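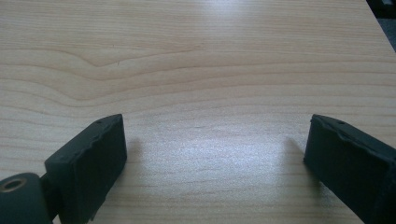 学院について

ヴェラムサイド製本修復学院(Velamside)は、書籍および紙資料の製本と保存修復を専門に教授する教育機関です。図書館、文書館、寺社、企業の資料室、そして個人の蔵書に至るまで、紙に記された記録を次の世代へ引き継ぐための知識と技術を、基礎から体系的に学ぶことができます。

沿革

本学院は、洋装本の修理を請け負っていたエコノム製本所(Economou)の社内講習を前身としています。当初の講習は、同製本所に入所した職人を対象に、糸綴じ、背固め、表紙貼りの三工程を教えるものでした。その後、地域の公共図書館から職員研修の依頼を受けるようになり、受講対象を外部に広げたことを機に、製本所から独立した教育機関として発足いたしました。

発足時の課程は製本科のみでしたが、水損資料や酸性紙に関する相談が増えたことを受け、保存修復科を増設しました。現在はこの2科を柱とし、このほかに社会人を対象とする夜間講座を開講しております。

教育の方針

本学院では、資料に加える処置を必要な範囲にとどめること、また、のちに取り除くことのできる材料と方法を選ぶことを、すべての課程に共通する原則としています。修復とは、傷んだ箇所を新しく見せる作業を指すものではありません。旧蔵者の書き入れ、蔵書票、以前の修理の痕跡なども資料の一部として扱い、処置の前後には必ず記録を作成します。

実習にあたっては、手順の暗記よりも材料の観察を重んじています。紙の目の方向、繊維の長さ、糊の濃度、革の厚みは一点ごとに異なり、同じ処置が別の一冊にそのまま当てはまるとは限りません。受講生は担当する資料について調査票を作成し、講師の確認を受けたうえで作業に入ります。

課程のご案内

製本科では、折丁の作成、かがり、丸背と角背の成形、花布の手編み、くるみ製本および綴じ付け製本を順に学びます。後半には、和装本の四つ目綴じと帙の製作を扱います。修了にあたり、構造の異なる書籍を自ら設計し、製作していただきます。

保存修復科では、製本科の基礎課程に相当する技術を前提として、乾式および湿式のクリーニング、楮紙による繕い、裏打ち、脱酸処置の考え方、保存容器の設計を学びます。温湿度の管理、虫害への対応、災害時の初期対応に関する講義も必修としています。

夜間講座は一般の方にもご参加いただけます。ご家族の日記やアルバム、愛用の辞書など、お手元の資料を題材とした簡易な補修のほか、函の製作、マーブル紙の歴史などの主題を設けています。道具は学院のものをお使いいただけます。 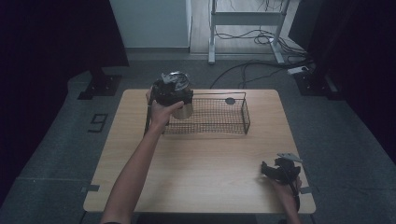 資料室と書籍の公開

学院の資料室では、製本構造の研究を目的として収集した書籍1,044冊を所蔵しております。いずれも内容より造本の特徴に基づいて選定したもので、背の構造、かがりの方式、見返しの仕様から検索できる目録を備えています。受講生および修了生のほか、研究を目的とする外部の方にも、事前のお申し込みにより閲覧いただけます。状態の不安定な資料につきましては、閲覧をお断りする場合や、職員の立ち会いをお願いする場合がございます。

毎年4月には修了作品展を開催し、製本科の作品と保存修復科の処置報告を公開しています。入場は無料です。

受託修復

教育活動と並行して、図書館、学校、自治体などからの修復を受託しております。受託にあたっては事前調査を行い、処置の方針と見積りを書面でお示しします。調査の結果、処置を行わず保存容器への収納のみをお勧めすることもあります。個人のお客様からのご相談も承りますが、課程の進行状況により、お預かりまでにお時間をいただくことがあります。

連携機関

手漉き紙を製造するウェタウ紙工房(Wetau)とは、繕いに用いる薄手の楮紙について共同で試作を続けています。また、保存容器用の中性紙板を扱うフィルテオ(Filteo)の協力を得て、図書館職員を対象とする容器製作講習を実施しています。両者との取り組みの内容は、学院の年報に掲載しております。

学院の概要

名称:ヴェラムサイド製本修復学院
設置課程:製本科、保存修復科、夜間講座
専任および非常勤講師:19名
保存修復科定員:29名
資料室蔵書:1,044冊
夜間講座の開講時刻:午後6時30分

見学とお問い合わせ

入学をご検討の方には、実習室と資料室の見学をご案内しています。見学は予約制とし、授業の妨げとならない時間帯にお受けいたします。ご希望の方は、お問い合わせ窓口より、希望する課程とご都合のよい時間帯をお知らせください。修復のご相談の際は、資料の寸法、冊数、傷みの状態がわかる写真を添えていただきますと、その後のご案内が円滑になります。なお、事前のご連絡なく資料をお送りいただいた場合は、お受け取りできないことがあります。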